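4.2 What the equipment budget leaves out

Purchasing plans for manipulation research usually start with the arm and end with the arm. The plan we reviewed at Hondotmont did the same. It asked for 5 hand-held grippers at $938 each and set aside $3,000 for everything else, a line that had to cover mounts, cables, spare pads, storage and the objects to be handled. We doubt that this split reflects where the money goes once work begins.

Vendors quote hand-held grippers as a cheap way around buying full robot arms, and on unit price the claim is hard to fault. What the quote assumes is a room that is ready for use. Figure 3 shows the kind of room a buyer is more likely to have. The coat stand, the umbrella and the soda bottle on the round table never appear in an equipment request, yet a plan has to say whether objects like these are bought, borrowed or found on site. Imhof treats them as free. We do not, since somebody is paid to gather them and put them back.

Figure 3. Hand-held gripper at a coat stand in a shared room, with an umbrella in front of the stand and window blinds behind.
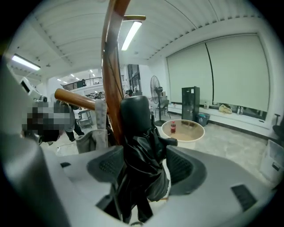 4.3 Floor space and shared use

Floor space is the second weak point. The Hememthorpe proposal priced it at zero on the grounds that the room was already heated and lit. Orozco objected, and we side with her. A room with people in it is a room that cannot be booked for something else, and the cost lands on another department's books. Figure 4 gives some idea of what the operator works among: a coat rack, a small side table, a pedestal fan, loose cables on the floor and several people.

Figure 4. Gripper and coat rack, with a square printed marker mounted on a second gray arm at right. 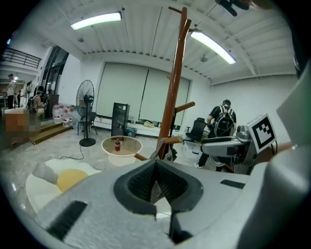
Vol. 5, p. 2,868

The marker in Figure 4 is the sort of part that budgets skip. A printed square costs next to nothing, but mounting, checking and replacing one takes time, and neither proposal listed any hours for it. Marti's planning sheet has a row for "calibration" that was left blank in both copies we were given.

We are also unconvinced by the replacement schedule. Flarnbridge assumes that fingertip pads last as long as the housing. No test data came with that claim — we asked twice — and a buyer who accepts it will find out the true figure from the repair line. Until such data exist, we would hold back the fifth unit and keep its price in reserve for parts.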